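News > Press > Product releases

Prener opens orders for Ira handheld gripper kit

Two-finger tool for recording manipulation work by hand, shipping from March

Prener today opened orders for Ira, a handheld gripper kit for teams that teach robots by demonstration. Hold it, squeeze, do the task. The camera on the tool records from just behind the fingers, and the same finger set bolts on to the arm later. No second calibration for most setups.

The kit is priced at $2937 and includes the handle, camera mount, one pair of fingers, a spare pair of pads and a license for Florel, the company's recording software. Extra pads come in packs of 2.

"Labs kept telling us the same thing – they loose half a day before the first usable take," said Marwan Mansour, head of product at Prener. "We wanted it out of the case and recording before the coffee is done. Setup is 33 minutes on our bench, first time through, with the manual open."

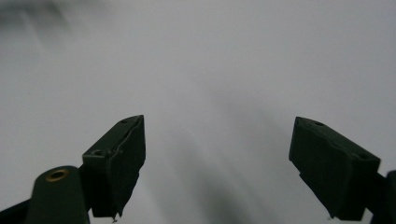

Fingers and pads are treated as wear parts. Pads peel off and get replaced, fingers come off with a hex key, and print files for both are in the download area so customers can make there own. Dark matte finish on the standard set to keep glare out of the recordings. Lighter colors on request, longer lead time.

Florel runs on a regular laptop. Takes are trimmed, labeled and exported in one window. Sessions recorded with the earlier Akl handle open in the new version without conversion, and Akl owners get a discount on the full kit – details from sales.

The first batch is 100 kits. Orders are filled as they come in, schools and universities included. A second batch is planned but has no date yet.

"Support is by phone and email, and it's the people who build the thing," said Tamer Hamdan, who runs customer support. "Send us your worst recording. We'll look at it."

Known limits: no wireless recording at launch, left-handed grip sold separately, not rated for outdoor use.

Demo units available to press on request. Contact the Prener press desk, mornings best.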